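# Bresteck two-finger gripper, long jaw

Stock item, sold singly or as a left/right pair. Loan pairs are available from Dekthorpe for trial use before ordering.

The long jaw is made for flat parts that lie directly on a table: small device housings, trays, lidded boxes, display units. It mounts on the same wrist plate as the short jaw and uses the same cable, so an arm already set up for one will take the other. The fingers are black and narrow toward the tip. Replacement fingers are sold separately.

## Specifications

| | Long jaw | Short jaw |
|---|---|---|
| Maximum opening | 98 mm | 90 mm |
| Fingers | 2 | 2 |
| Mounting screws | 8 | 8 |
| Finger change without removing body | Yes | No |
| Cable exit | Rear, over wrist | Rear, over wrist |

Screws are included. The wrist plate is not.

## Two-arm trial

We ran the pair on a two-arm station with small black rectangular boxes as the workpieces. The boxes went straight on the bare table with no mat or fixture under them.

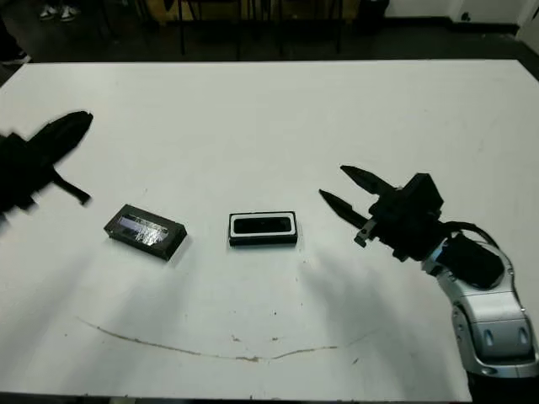

*Right gripper open toward the middle box, left arm moving.*

Workpiece angle matters more than workpiece size with this gripper. When the long side of a box is parallel to the table edge, either arm can be brought in from its own side with little wrist rotation. For a box set at an angle, plan the wrist rotation first and lower the gripper second. Doing both together puts the lower finger close to the table before the jaws are lined up.

Glossy lids and lit screens reflect differently as the arms move over them. If you pick by camera, teach the position from the dark outer casing and leave the top face out of the template. The Bilyk controller accepts a masked template. Older controllers may need the crop done by hand.
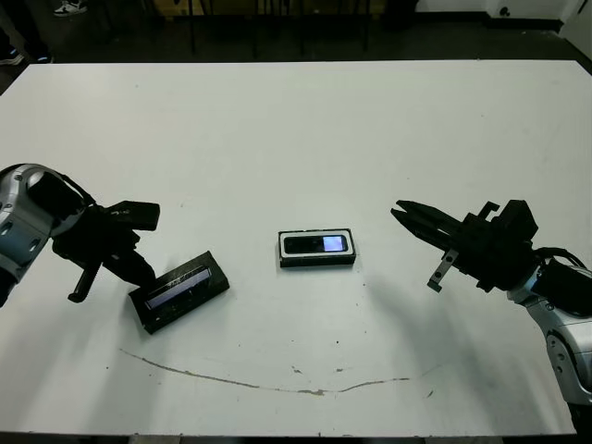

Dekthorpe Gripper Evaluation Team

Leave clearance for the bracket under the jaws. It hangs lower than the gripper body and should be included in the collision model. The model file we ship has it as a separate part, switched off by default, so turn it on before planning any low approach. Cable slack over the wrist should be checked at both ends of the rotation range.

## Ordering

Order as a single or a pair, and state which controller you use. Pairs come with matched fingers. The Hostedberg warehouse ships to all addresses. Loan pairs go out from Dekthorpe and must come back with the original fingers fitted.

The short jaw stays in the catalog. Short jaw finger sets are out of stock until February.

Questions about fit or loan dates: Vira Sydorenko, gripper desk.

Page revised 9 January 2020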